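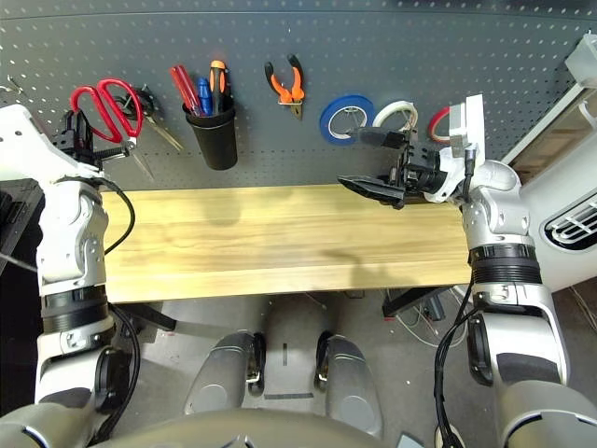
Greifer meldet „geöffnet“, hält das Werkzeug aber noch fest. Wer kennt das?

Wir haben seit November einen Humanoiden mit Onino-Steuerung im Testbetrieb, der Handwerkzeug an eine Lochwand zurückhängen soll. Der rechte Greifer gibt an der Wand nicht zuverlässig frei. Im Protokoll steht „geöffnet“, der Arm fährt zurück und nimmt das Werkzeug mit, manchmal reißt er dabei noch den Haken aus dem Loch. Gestern sind es in einer Schicht 17 solcher Fälle gewesen, bei Klebebandrollen kein einziger. Es trifft nur Sachen mit Griffen, also Scheren, Zangen und Schraubendreher. Die Schere mit den roten Griffen, vor der links der Greifer steht, macht auf der linken Seite übrigens keine Schwierigkeiten, egal ob Aufnehmen oder Ablegen. Beide Greifer sind laut Lieferschein baugleich.

Grondari (Lieferant der Greifer) schreibt, das sei „ein Kalibrierthema“, wir sollten die Nullpunkte neu anlernen. Haben wir gemacht, zweimal, mit Neustart dazwischen. Keine Änderung. Danach kam der Vorschlag, das Softwarepaket von Covton dazuzubuchen, das Fehlgriffe per Kamera erkennt. Ich sehe nicht ein, warum ich Geld dafür ausgeben soll, dass mir eine Kamera bestätigt, was ich selber sehe.

Was mich mehr beschäftigt: Ein Kollege wollte gestern eine Schere aus dem Greifer nehmen, weil auf dem Schirm ja „geöffnet“ stand. Beim Anfassen ist der Greifer dann wirklich aufgegangen, und die Schere ist ihm mit der Spitze voran am Handschuh vorbeigefallen. Passiert ist nichts. Der Arm stand dabei, der Greifer war aber offensichtlich nicht spannungsfrei.

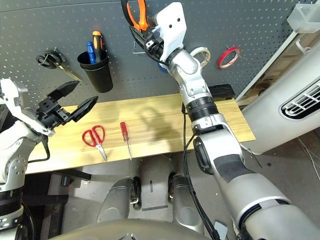 Rechter Greifer mit der Schere mit orange-schwarzen Griffen, nahe am Drahthaken.

Die Greifkraft steht auf 70 Prozent, Öffnungszeit ist Werkseinstellung. Liegt das am Greifer, an der Steuerung oder an uns? Und darf so eine Meldung überhaupt „geöffnet“ heißen, wenn keiner misst, ob offen ist?

Nelly Usuga

Hipólito Palma

Firmware aktualisieren. Hatten wir auch mal, danach war Ruhe. Sonst Greifkraft runter auf die Hälfte, die meisten stellen das viel zu hoch ein.

Iara Jara

Die Greifkraft würde ich erst mal lassen, wo sie ist. Wer sie halbiert, bei dem fallen die Schraubendreher eben früher runter, und dann sucht man an zwei Stellen.

Zur Meldung: Bei der Onino-Steuerung, die wir hier haben, kommt „geöffnet“ nach Ablauf der Öffnungszeit. Da wird keine Fingerstellung abgefragt, außer man hat die Rückmeldung extra verdrahtet und im Menü eingeschaltet. Bei uns war sie verdrahtet und ausgeschaltet, das hat der Integrator (Georgiev) bei der Abnahme übersehen. Schau nach, ob das bei euch auch so ist. Der Wert „Ist-Weite“ muss sich ändern, wenn du die Finger verfahren lässt. Steht da durchgehend derselbe Wert, hast du keine Rückmeldung, und alles, was im Protokoll steht, ist geraten.

Dann die Mechanik. Auf deinem zweiten Bild sitzt am rechten Unterarm ein dunkelgraues Klebeband. War das ab Werk so? Ich frage, weil daneben das Kabel vom Handgelenk herunterläuft. Wenn da jemand etwas festgelegt hat, das sich beim Drehen bewegen müsste, kann die Leitung je nach Armstellung auf Zug gehen. Das würde dazu passen, dass es nur an der Wand hakt. Ob es das ist, kann ich von hier aus nicht wissen. Probier es so:

Arm in die Position an der Wand fahren, Greifer leer, fünf Mal öffnen und schließen. Danach dasselbe tief über dem Tisch. Geht es über dem Tisch sauber und an der Wand nicht, Kabelweg ansehen. Hakt es nirgends, das Ganze mit einer stumpfen Griffattrappe wiederholen, bitte nicht mit einer Schere. Gummierte Griffe kleben gern an den Fingerbelägen, und bei Klebebandrollen greift man anders an.

Das Kamerapaket kannst du dir sparen, bis du das weißt.

Rocío Montes

Ich will zu der Sache mit dem Kollegen etwas sagen, die ist mir hier zu schnell weggerutscht. Ein stehender Arm ist kein sicherer Arm. Ein Greifer, der noch unter Kraft steht und beim Anfassen aufgeht, gehört gesperrt, bis die Ursache bekannt ist. Und zwar ganz, auch wenn links alles läuft, solange beide an derselben Steuerung hängen.

Praktisch: Niemand greift nach der Bildschirmmeldung in den Arbeitsbereich. Vorher Not-Halt und abschließen. Achtung, beim Abschalten der Energie kann ein Greifer je nach Ausführung loslassen oder zubleiben, das steht im Handbuch und sollte einmal mit etwas Ungefährlichem ausprobiert werden. Bis dahin keine Scheren an die Wand hängen lassen.

„Kalibrierthema“ würde ich mir von Grondari schriftlich begründen lassen. Welche Messgröße, welcher Sollwert, welche Abweichung. Auf die Antwort bin ich gespannt. Meldet das auch Georgiev, falls die bei euch die Abnahme gemacht haben.

@Hipólito: Welche Firmwareversion war das und was stand in den Änderungen? „Danach war Ruhe“ kann auch am Neustart gelegen haben.

Nelly Usuga

Danke. Rückmeldung ist bei uns tatsächlich ausgeschaltet, die Ist-Weite steht starr. Wozu das Klebeband da ist, weiß hier keiner, in den Unterlagen kommt es nicht vor. Rechts ist jetzt gesperrt und links auch. Die Versuche ohne Werkzeug mache ich mit einem Kollegen zusammen, Ergebnis trage ich hier nach.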